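小説が映像になるとき、長さのことばかり考えてしまう

2020-06-23

このところ、海外ドラマの「エコフ」を最初から見直している。原作は長い推理小説のシリーズで、私は二十代の終わりごろに文庫で読み始めた。ドラマになると聞いたときは、正直あまり期待していなかった。前に一度映画になっていて、その出来が自分には合わなかったからだ。

映画のほうの題名は「チェストホルム」という。シリーズ三作目の舞台になった港町の名前で、映画もほぼその三作目の筋に沿っている。公開されたのは12月で、寒い日に一人で見に行った。客席は半分も埋まっていなかったと思う。帰りの電車で原作を読み返して、削られた場面に付箋を貼っていったら、途中で付箋がなくなった。

映画が悪かったとは今は思っていない。2時間ちょっとの中に、あの分量を入れるのは無理がある。原作の三作目は、事件が起きるまでが長い。主人公が下宿を探し、大家と家賃の話をし、市場で魚を買い、役場で書類の書き方を間違えて出し直す。その間に、あとで関係してくる人たちが少しずつ出てくる。映画ではここが最初の数分で終わる。下宿はもう決まっていて、大家はせりふが二つしかない。事件は早く起きるが、誰が殺されたのかを覚える前に殺されてしまう。

ドラマ版は1シーズンが7話ある。一話がだいたい一時間弱なので、単純に映画の三倍くらいの時間が使える。第一シーズンは一作目が原作で、第二シーズンで映画と同じ三作目を扱っている。二作目を飛ばした理由は知らない。二作目は主人公がほとんど病院のベッドにいる話なので、映像にしにくいと判断したのかもしれない。自分はわりと好きな巻なので、少し残念ではある。

比べるために、先週から第二シーズンだけを一日一話のペースで見ている。夕食を片付けて、お茶をいれて、ノートに気になったところを書きながら見る。仕事で疲れている日は途中で寝てしまうので、翌日に同じ話をもう一度見ることになる。そのため、まだ五話までしか進んでいない。

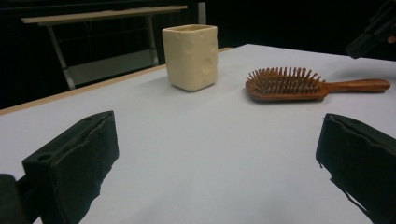
写真:筆者撮影

五話まで見たところでの感想を書いておく。結末には触れないが、途中の展開には触れるので、これから見る人は気をつけてほしい。

まず、下宿探しが第一話のほぼ全部を使って描かれている。これには驚いた。原作では主人公が三軒まわって、三軒目で決める。ドラマも三軒まわる。一軒目の部屋の窓が開かないことまでそのままだった。筋だけ見ればいらない場面で、実際、海外の感想を読むと「一話が遅い」という意見がかなりある。言いたいことはわかる。私も原作を知らなければ、一話でやめていたかもしれない。

ただ、二話の終わりで市場の女性がもう一度出てくるところは、一話が遅かったおかげで効いている。映画ではこの女性は名前もなく、背景に立っているだけの人だった。ドラマでは魚の値段をめぐって主人公と少し言い合いをしていて、その声の調子を見ているほうが覚えている。だから二話で彼女が黙っているのがおかしいと気づく。原作を読んだときの感覚に近かった。

変えられているところもある。いちばん大きいのは主人公の年齢だ。原作では五十代の後半で、膝が悪く、階段の場面では必ず手すりの話が出てくる。映画の主演は三十代に見える俳優で、走るし、塀も越える。原作の読者からはずいぶん文句が出た。ドラマでは四十代くらいの俳優に替わった。まだ若い。膝も悪くなさそうに見える。

けれど、歩き方がいい。急がない人の歩き方をしている。三話で灯台まで坂道を上がっていく場面があり、連れの刑事が先に行って待つのだが、主人公は一度も足を速めない。せりふもなく、たぶん一分くらいそれが続く。原作の手すりの代わりがこの坂道なのだろうと思って見ていた。制作側がどう考えていたのかは知らないので、私の想像である。

次に、語り手のこと。原作は一人称で、主人公が頭の中で考えたことが全部書いてある。推理小説としてはかなり親切なほうで、読者は主人公と同じだけの材料を持って先に進む。映画はこれをナレーションで処理していた。主人公の声がずっとかぶさっていて、私はこれが苦手だった。目の前で起きていることを、もう一回言葉で聞かされる。

ドラマにはナレーションがない。代わりに主人公がよく手紙を書く。相手は「パクザド」という古い船会社で、未払いになっている給料のことで延々とやりとりをしている。原作にもこの会社は出てくるが、手紙はせいぜい二通か三通で、本筋にはほとんど関係しない。ドラマはこれを毎回入れてくる。請求の文面に、その日に見たことや人の様子が少しずつ混ざっていき、四話あたりでは請求の部分のほうが短くなっている。これはうまいと思った。給料は五話の時点でまだ払われていない。

不満もある。音楽が多い。静かにしておいてほしい場面で弦楽器が鳴り始める。とくに四話の取り調べの場面は、原作では時計の音だけが書かれていて、それが怖かった。ドラマでは時計は壁にあるのに音が聞こえない。低い音楽がずっと流れている。映画のほうは、この場面だけは音楽がなかった。ここは映画の勝ちだと思う。

それから字幕について。配信の日本語字幕は読みやすいが、土地の呼び方が文庫の訳と違っている。文庫で「上の波止場」と訳されていた場所が、字幕では音をそのままカタカナにした名前になっていて、最初は同じ場所だとわからなかった。地図を出してきて確かめた。文庫の一巻目と三巻目には見返しに町の地図がついているので、持っている人は横に置いて見るといい。古本で買うと、カバーをかけ直すときに切られていて地図が半分しかないことがある。私の三巻目がそうだった。

全体としては、ドラマのほうが原作に近い。ただ、近いから面白いのかと聞かれると、少し答えに困る。映画を見直したら、前に思っていたよりも悪くなかった。港の撮り方は映画のほうがずっときれいだし、犯人役の俳優も映画のほうが合っている。原作を知らない人に一本だけすすめるなら、映画にするかもしれない。2時間で終わるし、気に入らなくても損が少ない。

シリーズの最新作「タルタンス」は、まだ日本語に訳されていない。原書の電子版を買ってあるが、30ページほどで止まっている。船の部品の名前がやたらに出てきて、そのたびに辞書を引くのが面倒になった。ドラマがここまで続けば字幕で読めることになるが、今の進み方だと何年先になるかわからない。第三シーズンの話もまだ出ていないようだ。

残りの二話を見たら、結末の違いについてまた書くつもりでいる。映画は犯人が同じで動機だけ変えてあった。ドラマは五話までの感じだと、動機は原作どおりで、明かされる順番を変えてくるのではないかと思う。外れていたら次の記事で訂正する。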